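Werkstattbuch, Eintrag vom 16. Oktober 2019
Thema: Essstäbchen, Ordnung im Besteckbehälter
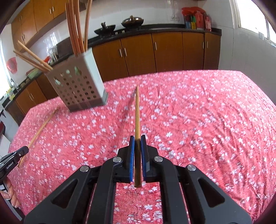

Ausgangslage: Der Bestand ist über die Monate gewachsen und nie sortiert worden. Zwei Lieferungen, eine von Monti, eine von Vendmont, beide Holz, beide unbehandelt laut Lieferschein. Die Längen weichen leicht voneinander ab, was beim Decken auffällt und beim Essen stört. Ziel für heute: paarweise zusammenführen, verzogene Stücke aussondern, Rest zurück in den grauen Behälter mit der Lochung.

Vorgehen. Jedes Stäbchen einzeln am dicken Ende fassen und senkrecht halten, dann gegen den Küchenhintergrund entlangpeilen. Das vierkantige Ende zeigt nach unten, die Spitze nach oben. Verzug ist so besser zu erkennen als flach auf dem Tisch, zumal die geblümte Decke Falten wirft und das Auge irritiert. Nächstes Mal Decke vorher glattziehen oder gleich abnehmen.

Länge mit dem Stahllineal prüfen, Anschlag am dicken Ende. Messen an der Spitze taugt nichts, die ist zu dünn und wandert.

Ergebnis: 14 Paare passen ohne Nacharbeit. 11 Einzelstücke bleiben übrig, davon die meisten mit rauer Spitze. Schleifen mit feinem Papier, immer zur Spitze hin, danach Speiseöl dünn auftragen und abreiben. Kein Lack -- haben wir im April probiert, blättert nach dem Spülen.

Zum Behälter: Die Lochung reicht für die Belüftung, solange er nicht zu voll ist. Lange Stäbchen stehen weit über den Rand hinaus, einzelne kippen zur Seite und liegen dann schräg übereinander. Abhilfe wäre ein Einsatz mit Trennsteg. R. Greco hat bei Plavdale einen gesehen, Bestellnummer 751, Maße fehlen noch.

Offen:
Innenmaß des Behälters nehmen (lichte Weite, nicht außen).
Rebecca Greco wegen Trennsteg fragen.
Geölte Stücke über Nacht liegen lassen, erst morgen einsortieren.
Restliche Einzelstücke getrennt aufheben -- als Rührstäbe für Leim brauchbar.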